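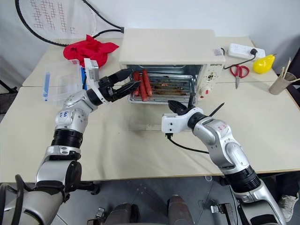
Plandden is a catalog of props and set pieces shown in traveling film exhibitions, compiled from printed checklists and wall labels. Each record describes one object as it was displayed, under the venue's own wording. Kitchen and dining props are the largest group, and their labels are often too short to be useful, so the cataloging rules ask for state as well as type: a toaster oven with its door open, the rack pulled forward and three sausages on it is entered as one appliance with food dressing, never as four objects. Dials and controls are noted only if the label mentions them.

Contents

The current release holds 623 records from 47 exhibitions. Records are stored as tab-separated text, one file per exhibition, in UTF-8. There are 11 fields. The four required ones are object_id, venue_label, object_type and display_state. Empty optional fields are left blank.

Sources

Checklists were keyed by hand at Stundley and compared with the Rorus index of touring shows. Where the two disagree, the checklist is kept and the record is flagged in the notes field. Replicas are marked R. Objects with no stated origin are marked U.

Known problems

Costumes are covered unevenly. Posters and lobby cards were dropped in May and moved to Pal, which uses different object numbers. Some venues reused a label for two objects; these records share a venue_label and differ in object_id.

Last updated: 2018-11-06

Related
Pal: posters and lobby cards
Rorus index of touring shows
Plandden field list

Contact | Copyright Plandden | Back to top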